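Open day at the Rilatside book depot

I went to Rilatside expecting to be sold something, and I was. The depot takes in unwanted paperbacks from libraries and house clearances, and once a year it lets the public in to see where they go. The flyer promised "a second life for every book." I've read a lot of flyers.

Saoirse Conneely led our group past the intake cages and gave us the big number early: 1,021 boxes since October. She didn't say how many had gone out again. I asked, and was told the figures were being pulled together.

Old paperbacks are hard to love in bulk. The glue dries out, the paper goes tan, and most titles were never scarce to begin with.
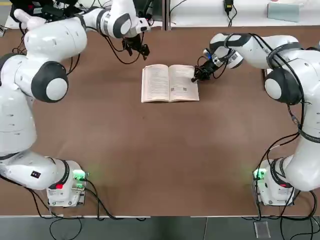

Brendan Sheehan thought I was being unfair, and told me so by the coat rack. A cheap book that gets read one more time has earned its shelf space, he said, and who was I to decide which ones were worth the bother? Fair enough, but somebody has to decide, and I wanted to know who.

The answer is a grading sheet with 13 points on it. Spine, hinges, stains, smell, writing in the margins, and so on. It looked sensible until I asked what score sends a book to pulp.

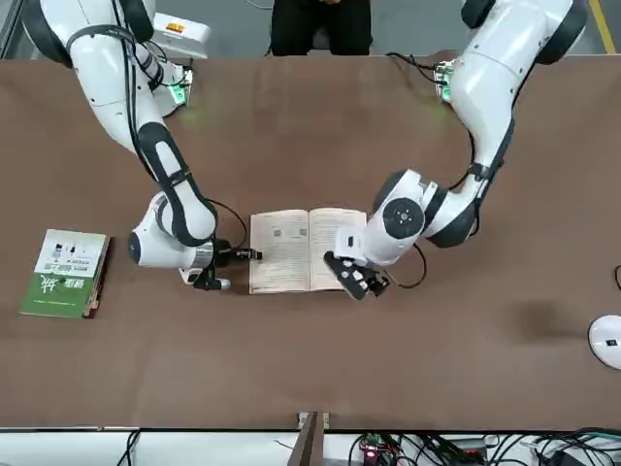
That depends on the week, apparently. When the Lurkden shop is full, the bar goes up. So the sheet measures the shop as much as the book, and I'd like the flyer to say so.

Foreign-language stock gets its own shelves, and I had hopes for it. The prices were low, with plenty at $2.
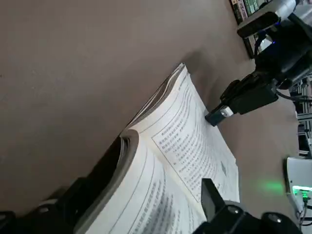
But the labels only gave the language and the price, with no author or subject, so you'd have to read the language already to have any idea what you were buying. Fatima Mthembu took down my complaint in a notebook. We'll see.

Coffee was decent. Parking was not.
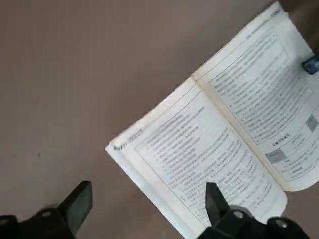
Open paperback, Rilatside, January 2026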